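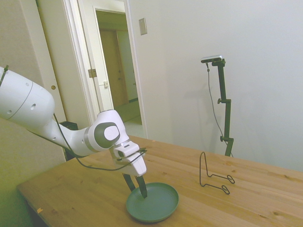 Table Service and Tableware Care
Handout 4: Plates, plate stands and the table surface
Course leader: Csenge Sipos

Please read this handout before the practical hour. In the last handout we spoke about glasses and how to carry them. Now we come to plates, which look easier, but in my experience the students make more small mistakes with plates than with glasses.

1. Words we will use

Rim: the raised outer part of the plate. It keeps the food and the sauce inside, and it is also the part we hold.
Well: the flat or slightly hollow middle, where the food lies.
Foot: the ring under the plate on which it stands. Many light plates have no foot, or have only a very low one. Turn your plate over and look before you begin.
Stand: a holder in which one plate is kept upright, for showing or for keeping it ready. A rack is the same idea, but for several plates.

In the textbook by Humphreys you will find the word "lip" for the rim. In this course we say rim, so that we all understand each other.

2. Taking a plate from the table

A shallow plate is harder to lift than a deep one, for there is little space for the fingers under the rim. Do not scratch with the fingernails at the edge. Put the thumb on top of the rim, bring two fingers below it from the side, and lift this side first. Then the other hand can come under the plate. If you have one hand only, move the plate gently to the edge of the table until a little of the rim stands over, and take it from there. Never push it so far that the foot leaves the table.

The thumb stays on the rim. It does not go into the well, also when the plate is empty. Gwilym Eynon, who taught this course before me, made every student wipe the whole plate again for one thumb mark in the well. I am not so strict, but I do look.

3. Putting a plate in the stand

A wire stand has two parts which are important for us: the back, against which the plate leans, and the front, which stops it from rolling or sliding out. Work in this order:

Hold the stand at the base with the weaker hand.
Bring the plate from above, with the well facing to you.
Let the lower rim come down behind the front stops.
Lean the plate back slowly until it touches.
Take away the upper hand last.

Students often let go when the lower rim is down, and then the plate falls the last bit against the wire. With a plastic plate you hear only a click. With porcelain you can get a chip, and a chipped plate must go out of service.

The stand should be a hand's width from the edge of the table, and it should not wobble. If it wobbles, turn it a little before you blame the wire. A wooden table is not always perfectly flat.

4. Which plate for which place

We practice with colored plates. A plain color makes it easy to see from some distance if a place is set correctly. Our practice set, including the side plates, has 282 pieces, and it is kept in the Jeden cupboard (the tall one, key from Rezaul Weerakoon). Please return each color to its own shelf.

For the exercise in October you will set a long table for 23 guests. The distance from the rim to the edge of the table must be the same at every place. Use the thumb joint as a measure if you have no ruler.

5. The surface under the plate

Before you set a plate, look at the table. On bare wood, run the flat hand along the grain and not across it. You will feel crumbs, and also a joint between boards or a scratch if there is one. A plate with a low foot can rock when it stands on such a place, so move it a little to the side.

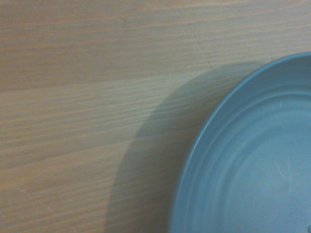
Blue plate on bare wood. Note the direction of the grain.

Wipe bare wood with a cloth which is well pressed out, always along the grain. Do not drag plates over it. Sand or salt under the foot makes fine lines, and on light wood they become gray with time.

6. For the practical hour

Work in pairs. Each person takes a plate from the table, puts it in the stand and brings it back, 10 times with the right hand and 10 times with the left. The partner watches the thumb. Then change.

Bring a dry cloth and read pages 31 and following in Humphreys. Students who missed the glass exercise should speak to Gwenllian Meredith before the hour begins.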